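We use cookies to remember your settings and to count visits. Accept all / Manage preferences

4. Weight cutting and training load in amateur judo

4.1 Clubs and athletes

The survey covered 38 amateur judo athletes from two clubs, Orkel and Hnatiuk. Both clubs train on weekday evenings and send athletes to the same regional events, so the competition schedule did not differ between the groups. All athletes had held a competition license for at least two full seasons. Seven of them had changed weight class in the season before the survey began, and their results are reported separately in Section 4.3.

Athletes filled in a short diary each evening. They wrote down body weight, number of meals, hours of sleep and how hard the session had felt on a scale from one to ten. The diary ran for 31 days and ended on the morning of the weigh-in. Entries made after the weigh-in were dropped. Where a diary had more than three missing days in a row, we removed the athlete from the weight analysis but kept the session ratings.

Coaches kept their own log, which listed the planned content of each session: throwing practice, groundwork, free sparring (randori) and conditioning. We did not ask them to change anything. At Orkel the last ten days before an event are usually lighter, with sparring cut to short rounds. Hnatiuk keeps its normal load until three days out, then stops sparring completely.

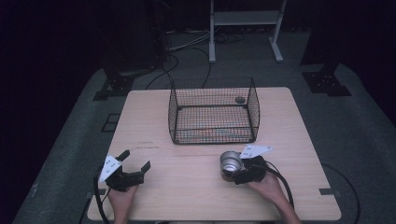 Figure 3. Light wooden table with a black wire mesh basket near its back edge.

Loubna Ramadan objected, on reading an early draft, that session ratings from athletes who are short of food cannot be compared with ratings from athletes who are eating normally. A round of sparring feels harder on two meals a day, she wrote, and the coach's log will show the same round in both cases. She asked for the two groups to be split before any comparison of the clubs was made.

We accepted the point. Athletes were divided into those who reported skipping meals in the last ten days and those who did not. The split was made within each club, and the clubs were compared only after that. It left one small group -- the Hnatiuk athletes who skipped no meals -- and the results for that group should be read with care.

4.2 Session ratings

Athletes who skipped meals rated the same type of session as harder in both clubs. The gap was widest for randori and smallest for groundwork. For conditioning it depended on the exercise: circuits with a partner were rated much harder, while rope work was not. Sleep followed a similar pattern. Most athletes who skipped meals also wrote that they woke during the night, often in the last week before the event.

The lighter schedule at Orkel did not remove the gap. Ratings there fell in the final ten days for athletes who ate normally, as expected, but stayed level for those who were cutting. Puspita Sinaga has suggested that lighter sessions may be treated by some athletes as a chance to eat less, and a few diary comments support this. One athlete in the under 70 kg class wrote "easy night, no dinner" on four separate evenings.

We have no data on match results that would let us say whether either schedule is better for performance. The regional event uses a repechage, and the number of bouts per athlete varied too much for a fair comparison.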